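Westa dye room - notebook
Entry: Wednesday, logwood and the iron problem
Written up by Leidy, with Alcides's bath notes copied in

Carrying on from the last entry. The Totwood order needs a gray violet and we keep getting either a good purple or a dull brown. Spent the day on logwood again, same fleece yarn as before, mordanted in alum on Monday and left damp in the bucket with the lid on.

Meter at start: 3,551. Forgot to read it at the end, will take it first thing tomorrow before anyone turns on the boiler.

Bath A. Chips soaked overnight, simmered an hour, strained through the old curtain. 200 g yarn. Water from the rain barrel. Went in at 41 C and brought up slowly. Color took fast, nearly all of it in the first fifteen minutes, and the skeins were streaky where they'd been tied too tight. Retied them with loose figure eights halfway through, too late to help much. Good strong purple anyway, a bit toward blue. Too bright for Totwood.

Bath B. Same chips, second extraction, tap water. Much browner. I thought this was the chips giving out, but Alcides tested a spoonful with a pinch of chalk and it swung back to purple at once. So the tap water is the trouble, or whatever Asger did to the softener in the summer. Need to ask him. Until then: rain water only for logwood, and write the source on the tag.

Bath C. Bath A left over, plus iron. This is where it goes wrong every time. Last week I put the iron in dry and got spots. Today dissolved it first in a jam jar of hot water, took the yarn out, stirred the iron in, put the yarn back. No spots. But it went too dark in three minutes and by five it was nearly black. Lucimara says use a quarter of the iron and leave it longer. I think she's right, though we'll need to watch that the yarn doesn't get harsh. The skein from C feels like string already.

Packing, short note, as Totwood asked again about parcels. They want cartons with a hand hold. They'd like the yarn flat in a single layer if the carton is big enough and no newspaper, on account of the ink rubbing off on the pale colors last time. We have tissue. Tape the bottom seam both ways. 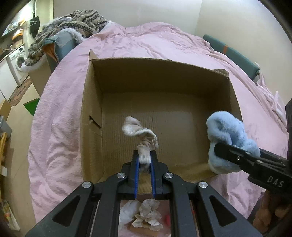

Open carton, brown, with the handle slot in the left wall.

Back to the dye. Rinsing took most of the afternoon. Logwood bleeds for ages and the only thing that has worked here is letting the skeins cool in the bath, hanging them to dry completely without rinsing, then washing a few days later. We skipped the drying with Bath A because of the deadline and used 2 extra rinses instead. Still pink in the last one. Don't skip it again.

Alcides's notes on the rub test (white cotton, twenty strokes, dry and then damp):
A - dry clean, damp leaves a light violet mark
B - dry clean, damp clean
C - dry leaves gray, damp leaves a lot of gray

So C fails, whatever we think of the color. Part of that may be loose iron sitting on the fiber. He'll wash half the skein tomorrow in the mild soap and test it again, and keep the other half as it is.

Labels. Abelardo at Taipe sent the new paper bands and they are too short for the fat skeins by a thumb's width. He'll recut. Meanwhile there's the question of clear packs. Lucimara is for them, as the shop can scan a pack without handling the yarn. I'm against, mostly for damp. Wool that isn't bone dry will sit in there and smell. We agreed to wait until the bands come back before deciding.

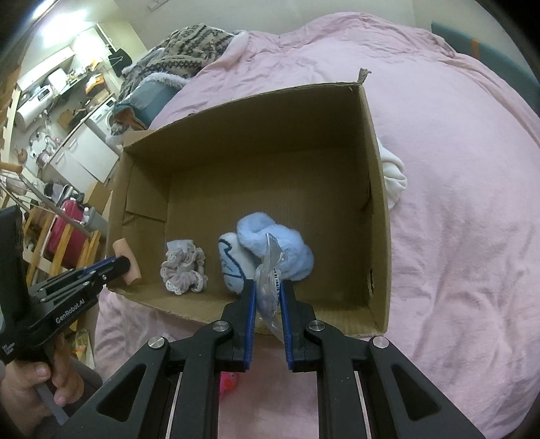

Page last changed: 7 October 2026, by Leidy Flores

On clear packs in general, the crinkly kind with a barcode strip down one side: pale purples look paler through the plastic, and a swollen pack throws highlights that make the shade hard to judge. If we do go that way the color card has to be on the outside, with real yarn on it. Asger has a punch for the cards.

Light test. Window cards from August came down today. Logwood on alum has faded on the exposed half, more than I hoped. Logwood with iron hardly moved. That's the argument for sorting out Bath C instead of giving Totwood a plain purple with a warning on the tag. Madder fine. The Rukell yellow is finished, no point repeating it.

Put up new cards in the same window: A, B, C unwashed, and one of the old gray from spring for comparison. Foil over the left half this time, the black card curled.

To do
- Meter reading, morning
- Ask Asger about the softener and when the salt was changed
- Empty and scrub the iron pot. It is ONLY for iron. Somebody had onion skins in it.
- More rain water. The barrel is low and the spare has leaves in it
- Bath D: quarter iron, dissolved, yarn out while stirring, twenty minutes, check every five
- Hang A to dry fully before any more washing
- Write to Totwood and say the gray violet will be late. Leidy to do this, not Lucimara, she did the last one

Left in the cold bath overnight: one spare skein, end tied with blue string. Please don't tip it out.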